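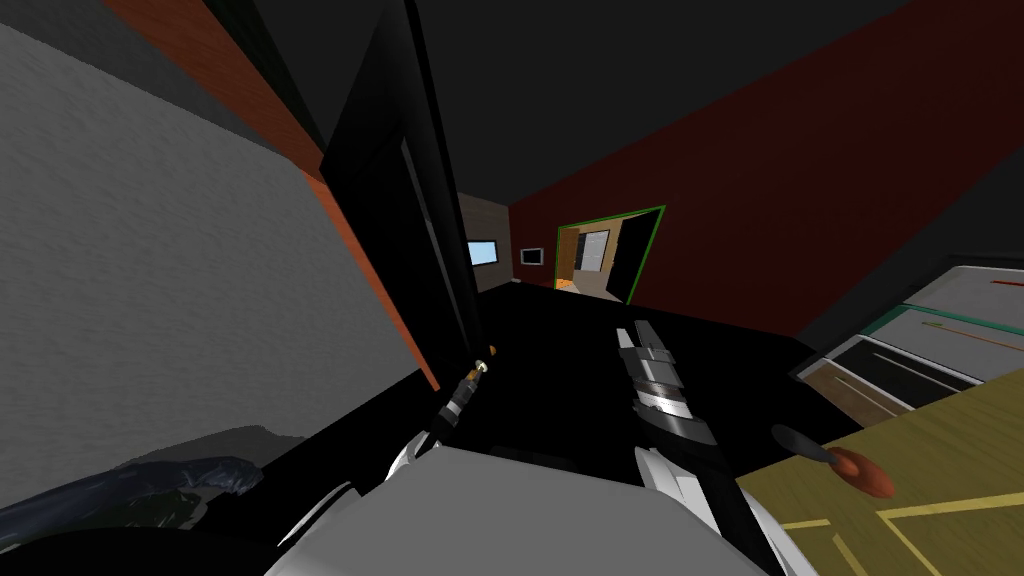
Yiran Luo asked, after reading the first version of this guide, whether the wrist view really needs to be set up in simulation before any hardware is bolted to the bench. The workshop's answer is yes. Members who have followed the order given on this page have spent less time at the bench correcting mounts, and the second arm is considerably easier to place once its reach has been checked on screen.

Setting Up a Simulated Wrist View for a Two-Arm Home Build

Purpose

This page is for members of the Dadley shared workshop who are building the Arby two-arm kit at home or at one of the workshop benches. It covers the simulated room, the attachment of the view to the gripper, and the checks required before a build is signed off for power. It does not cover wiring, which is treated in a separate guide.

Before You Begin

The following should be in place:

The arm model files, with both arms assembled and named left and right.
A room file. The Rosser kitchen set is installed on the workshop computers and is suitable for all of the steps below.
A computer able to run the simulation at a steady rate. Members using their own machines should close other programs first.
A copy of the bench record sheet.

Members should allow one full evening for the work. A first attempt will generally take longer than later ones.

Step 1. Load the room

Open the room file alone, without the arms. Confirm that walls, floor, doors and counters have loaded with their correct colors. A surface that appears in flat pink has lost its texture and must be relinked before you continue. Strong, clearly different colors are preferred for walls and door frames, as they make it easier to tell which way the wrist is facing when the view is tilted.

Save the room under a new name. Do not write over the shared copy.

Step 2. Place the arms

Load the arm base and set it on the floor, clear of any cabinet. Both arms should be in the folded position. Check that neither one passes through a wall or counter. The simulation will permit this at loading and will then push the parts apart with great force once time starts to run.

If the arms jump when the simulation starts, stop it, raise the base slightly, and try again.

Step 3. Attach the view to the gripper

Select the wrist link of the arm to be tested and attach a new view to it. The view must be attached to the wrist and never to a finger - a view fixed to a finger will slide each time the gripper opens or closes.

Set the view a short distance behind the fingers and turn it forward. Both fingers should appear in the lower part of the view, with the gap between them visible. Part of the gripper housing will also appear along the bottom. This is correct and should be left as it is. Builders are often tempted to move the view forward until the housing disappears, but the housing gives a fixed reference when the rest of the room is moving.

A starting field of view of 74 degrees is used on the workshop benches. A wider setting shows more of the room and makes small utensils hard to make out.

Step 4. Test for tilt

Rotate the wrist slowly through its full travel and watch the view as it turns. Walls will slope and counters will rise to one side. The fingers should remain in the same place throughout. If they drift, the view is attached to the wrong link, and Step 3 must be repeated.

Step 5. Check the second arm

Bring the second arm forward until part of it enters the view. Note on the record sheet the joint positions at which it first appears. Then move both arms together at low speed, and stop if any part of one comes close to the other.

Chun-yin Poon has asked that builders carry out this step 9 times from different starting positions, and the workshop has adopted that number. Fewer runs tend to miss the case in which one elbow passes behind the other wrist.

Step 6. Place a test object

Choose a utensil with a brightly colored head and a plain handle. Set it on a surface within reach of the gripper and run the simulation for a few seconds until it settles. An object that sinks or trembles has a faulty contact shape and should be replaced from the Drakance parts folder.

Move the gripper toward the object without closing it. Record whether the object remains in view for the whole approach. Repeat with the object turned to a different angle.

Common Faults

The view is very dark. Add one soft light near the ceiling. Do not raise the brightness of the view itself, which washes out pale fingers.

A door blocks the view. Set the door joint to a fixed angle before testing, and write the angle down.

The motion is uneven. Lower the shadow quality first - this usually restores a steady rate.

Sign-Off

Bring the completed record sheet and the saved room file to the Monday bench session, which opens at 7 in the evening. Sheets with blank entries in Step 5 will be returned.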